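Gripper notes, part 4: stepped fingers vs. the Begović pads

28 Nov 2025

Second week with both sets on the same arm. Controller is still the Trundell, firmware unchanged, loop rate at 500 Hz. I tried 1000 Hz on Monday and got dropped packets on the wrist camera, so it went back down.

The Begović pads are soft and forgiving on hard parts. On cloth they slide. Closing force has to go up until they hold, and by then they pick up two layers when I want one. Kastriot Todorova suggested slowing the last stretch of the close, and that helped on thick cotton and did nothing for thin jersey.

The stepped fingers from Arinov are stiffer and catch a hem more easily. They are also less tolerant of a bad approach height. Too low and the tips hit the table, too high and they close on air. I logged 2482 grasp attempts across both sets, 1808 of them with the Arinov fingers, so the comparison is lopsided and I'm not publishing percentages yet.

Haris Ionescu asked whether Nila, my planner script, treats the two sets differently. Only the tip offset changes.
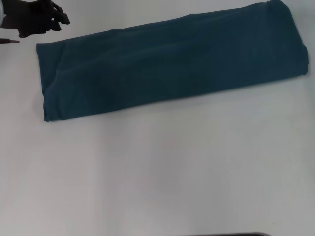 Filed under: End effectors

Dark teal on a white top segments well, with little tuning. The soft shadow along the lower edge of a folded strip is the harder part. My edge detector sometimes takes it for cloth and puts the grasp point too far out. I raised the threshold and will rerun both sets in December, starting with the pads.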